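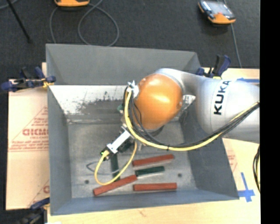
The bin, from up top. Blocks are down at the bottom.

Plernport Shop Talk > Storage and Bins > Worn metal bin, leave it or paint it?

rankin_rust
Posted 2 Jul 2025
OK so I need opinions. I've been going back and forth on this big gray metal bin and I can't make up my mind. Sloping sides, a couple of small holes in the floor, and the far wall has a bright scuffed band where it's down to bare metal. Lots of scratches running sideways and dark speckles all through it. The upper part of that same wall is still plain dull gray, so you can really see the difference.

Do I strip it and paint it or just leave it alone? My blocks go in there and I'd like it to look decent by August.

pastelpat
Leave it! That worn band is the best part. I did up a smaller one a while back with a nice smooth gray enamel and it looked great for 2 weeks. Then every block that slid down the side took a little bite out of it. Now it looks worse than before I started – chips everywhere.

binthere99
Gotta disagree with Pat. Bare metal plus a damp garage equals rust, and those dark speckles would worry me. Could be dirt, could be the start of pitting. Rub one with a rag and some mineral spirits and see if it comes off. If it doesn't, I'd sand it and prime it.

pastelpat
Mine lives in a garage too and the bare spots never rusted. Depends a lot on where you live I guess.

binthere99
Well mine did, and I had to throw out a perfectly good bin. Just saying.

rankin_rust
Did the rag thing on a few spots. Some came off and some didn't, so you both get a point lol. The floor is stained too but I care less about that, the blocks cover a good bit of it anyway.

dovetail622
Are you plugging the holes? I would leave them open. If anything wet gets in there it has a way out, and you can sweep the grit toward them. Also those slanted walls are great for blocks, mine has straight sides and everything jams in the corners.

rankin_rust
Wasn't going to plug them, no. And yeah the slope is why I like it, stuff just slides to the middle.

binthere99
If you do paint, try Plusel. I put 2 coats on a tool chest and it's held up for 7 years. Let it cure way longer than the can says though.

pastelpat
A tool chest doesn't get blocks dropped in it!! Totally different thing.

dovetail622
Could you line it? Cut a rubber mat for the floor, leave the walls alone. Quieter too.

rankin_rust
Ooh, hadn't thought of a mat. I'd have to cut around the holes but that's easy enough. I think I'm going to clean it, wipe a little oil on the bare band and price out some rubber – will post again when I've got it cut.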